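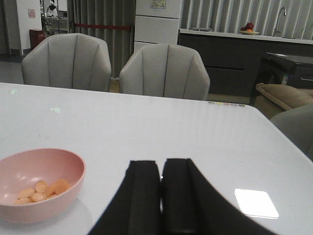 Week four is all about grip, and grip begins with the two padded fingers and how you ask them to close. Most of you have finished the Kashindye arm by now (well done, especially those of you soldering at the kitchen counter after dinner!), and the temptation is to go and grab the biggest thing in the house. Please start small. A pink bowl with six flat orange tablets in it, set on a plain white table, will teach you more in one evening than a week of picking up mugs, because some of the tablets overlap and the jaws have to come down on one without shoving its neighbor. Watch the shiny patches too – an overhead light throws a bright white rectangle on a glossy top, and your color threshold may well take it for something worth chasing.

Now, the settings. In the Civero control panel, set the closing speed to 50 and leave the force limit at 8 until you trust your wiring. The camera exposure that has worked best for me is 185, though those of you building in the Bostirmont workshop, with its big south windows, will want to go lower in the daytime. Write down whatever you end up with – I lost a whole evening in May to a number I was sure I would remember.

For Friday, please try the following at home or at the shared bench:
Close the fingers on nothing and check that they stay parallel.
Pick one tablet from the top of the pile, then one from the bottom.
Move the bowl a hand's width and do it again without changing the code.

Bring your notes, messy ones included. If a finger pad comes loose, Josphat Athumani keeps spares in the Motden drawer, and he is glad to show you how to glue one on straight.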